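Borcombe Home Forum > Small Spaces and Sorting > Desks and Drop Zones

Thread: Two-color tray for earbuds, I'm never going back

tealside
Posts: 200

OK so I have been reading this board for ages and mostly posting about pantry shelves, but I have to share this one. We have several pairs of the same white earbuds in this house. Same buds, same white cases, no stickers, and every evening they all end up in one spot with the keys and the gum. Then morning comes and somebody leaves with a left bud from one set and a right bud from another and I get a text before 8 am saying one side won't connect.

I tried a bowl. I tried a drawer divider. I tried the Nuneo hanging pocket thing that everybody loved in the cable thread (great for chargers, terrible for anything that small, you end up fishing around with one finger). What finally worked is a little tray with two compartments in two very different colors. Teal in the back, red in the front. Complete pairs go in teal. Singles go in red until the other one turns up.

Three weeks in and I'm so happy with it! Anybody else sorting by color instead of by label?

mugshelf
Posts: 640

Love this. I do it with batteries (green dish charged, yellow dish dead) and it's the only system my whole family follows. Labels get ignored in my house, colors don't.

Question though, why take them out of the case at all? The case is the tray. They come home, they go in the case, you close the lid. Done.

tealside

Sure, if everybody did that I wouldn't have a thread! The trouble starts when they come home in a pocket. Then they get stuffed into whichever case is closest, and once they're in the wrong case you can't tell by looking. I want them out in the open where I can see what I've got before a lid closes on them.

gridandbin
Posts: 1,140

Going to be the grump. This is an extra step. Every "landing spot" I ever made turned into a place where stuff lives forever. I bought the Koltora stacking trays, six of them, and within a month all of them were full of screws and foreign coins. Put things straight where they belong and skip the halfway house.

Also earbuds lying around loose collect dust. Those little mesh bits are a pain to clean.

mugshelf

But that's six trays, grid. Of course they filled up. The OP has one small one with two sections and a rule for each. I bet the size is what saves it.

gridandbin

Could be. I'd still like to see it before I believe it. Can you post how you do the actual sorting? "Pairs in teal" sounds easy until you have a pile of identical white things in front of you.

tealside

Happy to! I've gotten kind of into it, so this is long. My evening routine:

1. Clear yourself some room on a flat, light surface. I like the two cream tables pushed together. Keep the tray away from the seam between them, because a dropped bud will head right for that gap.

2. Put the tray down with the red half toward you and the teal half behind it. The teal part has the tall back wall, so nothing slides off the far side, and the low sides on the red part make it easy to grab a single.

3. Buds first, cases second. Match up a pair, check the tiny letters on the stems, and lay the two next to each other in teal with the stems pointing more or less the same way. Anything without a partner goes in red. After that, bring over an open case. The photo is from this stage, with two buds in teal, a single in red and the case still open. 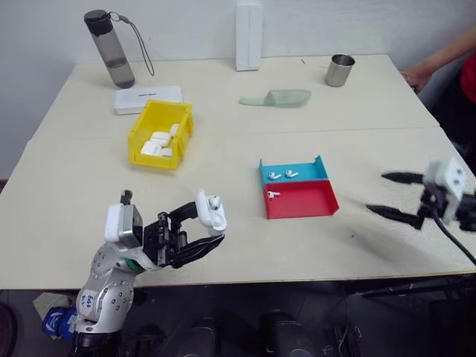 4. Load the pair from teal into the case, left one first. You feel the magnet take each bud, and if it doesn't pull in, turn the bud around and try again. Don't push.

5. Close the lid, set the case on the charger, and go on to the next one.

6. Leave the red one alone! This is the hard part. Don't be tempted to fill an empty slot with it so things look finished. It stays in red until its partner comes home.

I run through this at 9 pm and it takes me less time than the dishwasher.

papercranes
Posts: 88

That teal and red together is so cheerful. And I'm with you on step 6, the red side is basically a lost and found you can't forget about.

How do you know whose pair is whose though? Matching left and right gets you a pair, but not necessarily the right pair.

tealside

Good catch, I skipped that. If I have any doubt I open the case next to my phone and see what name comes up. Usually only one set is out at a time so it's obvious. On nights when everybody dumps at once I do one set from start to finish before I touch the next.

gridandbin

Fine, I'll give you this much, it's a nicer setup than I expected. A white bud on red does jump out. On a cream table I'd lose it in a second, and I'd lose it in my gray Koltoras too.

I still say the lone bud should go in its own case on the charger. It's draining while it sits there being a reminder.

tealside

Hmm, I hadn't thought about the battery. It never bothered us because singles find a partner by bedtime most nights, but if one stayed there for days you'd be right.

mugshelf

Compromise: put the lone one in its case to charge, and put the whole case in the red side with the lid open. Still looks unfinished, still bugs you, and the battery's fine.

gridandbin

A case with the lid propped open in my house gets closed in about a second by someone tidying up after me, and then you're back to not knowing what's in it. But OK, it's a thought.

papercranes

Or write it on something. We keep a sticky note on the fridge with "LEFT ONE MISSING" and cross it out when it's found. There's one up there from November. I've stopped hoping.

lintroller_9
Posts: 312

Chiming in on cleaning because grid brought it up and I'm the person who enjoys it. If you have the buds out in a tray anyway, you're already halfway to cleaning them! Once a week, before they go back in:

- dry soft brush over the mesh, bud facing down so the crumbs fall out
- dry cotton swab around the inside of the case, especially the bottom of the wells
- wipe the tray too, the corners of a folded tray love fluff

Nothing wet near the mesh, please. I learned that with a pair I really liked.

And for anyone hunting for a tray, the Ocampo desk tray comes in a split version, but both halves are the same beige, so you'd have to line one with colored paper. I cut a piece of red construction paper for mine and it's been great. Cost me nothing, I had a pack of 40 sheets left from a school project.

tealside

Ooh, doing the brush thing tonight. And lining a plain one with paper is such a good idea for people who want to try it before they commit to colors.

mugshelf

Lined a baking dish with paper while reading this, one half blue, one half orange. My kid walked by, asked what the orange was for, and put a single bud in it without being told. I'm counting that as a win.

gridandbin

OK, I have emptied ONE Koltora tray. The coins went in a jar. I'm painting half of it red this weekend, and if it's full of screws by next month I'm coming back here to say I told you so.

tealside

Please do, and post a photo either way! What are people using for chargers next to theirs? Mine is a mess of cords behind the lamp and I'd love to steal an idea.

lintroller_9

Binder clips on the back edge of the table, one per cord, with the plug end poking through the metal loop. I'll dig up the old cord thread and link it when I'm back at my computer.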